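Public libraries should keep their reading rooms quiet. The Liller branch has given over more of its floor to events each year, and the board of the Muter district now proposes the same. Events have value – no one disputes this – but they can be held in a hall.

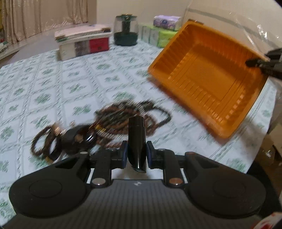

A reader without a quiet home has few other choices. Of the 123 seats once set aside for silent study at Liller, 20 remain. The board should restore them before July and publish its reasons if it declines.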